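Support > Bedding > Fitted Sheets > Sizing and Care FAQ

Fitted sheets: sizing and care

What mattress depth do Pluneck sheets fit?
Measure from the bottom seam to the highest point of the top surface, with any topper in place. Compare that figure with the pocket depth on the package. The pocket should be slightly deeper than the mattress.

Why does the sheet come off at one corner?
The pocket is usually too shallow, or the sheet is turned 90 degrees. Refit it with the long side along the length of the bed. Seat two diagonal corners first, then the other two.

What does thread count tell me?
It is the number of threads in one square inch, both directions added together. Figures above 500 often count each ply of a yarn separately - compare weave and fiber before count.

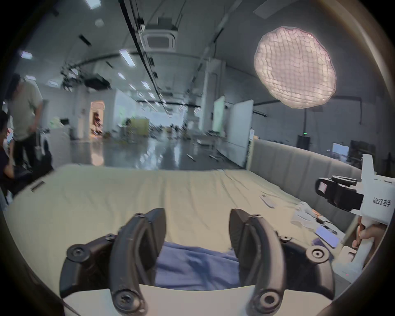

Creases in a fitted sheet on a wide bed. 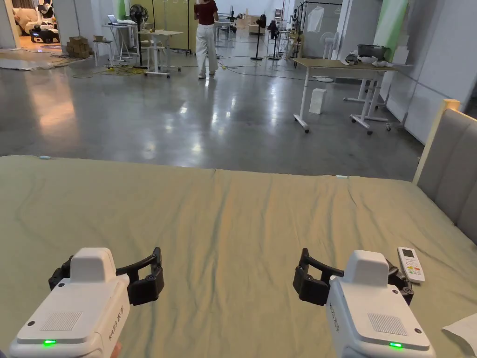
How much will a cotton sheet shrink?
Most of the shrinkage occurs in the first few washes. Our 100 percent cotton sheets are cut oversize to allow for it. Use warm water and low heat in the dryer.

Can I use fabric softener?
We advise against it. Softener leaves a coating on the fibers and reduces absorbency. It also shortens the life of the elastic.

Can the elastic be replaced?
Yes, if the hem casing is intact. Open a short section of the casing, draw the new elastic through with a safety pin, and close the seam.

Comments

Ulises Flores
Diagonal corners first worked on mine. The topper added more height than I expected, so measure with it on.

Jona
Does the low heat advice apply to the percale too? Mine says line dry on the label.

Grerkitz
@Jona go by the label. Line drying is slower but easier on the elastic.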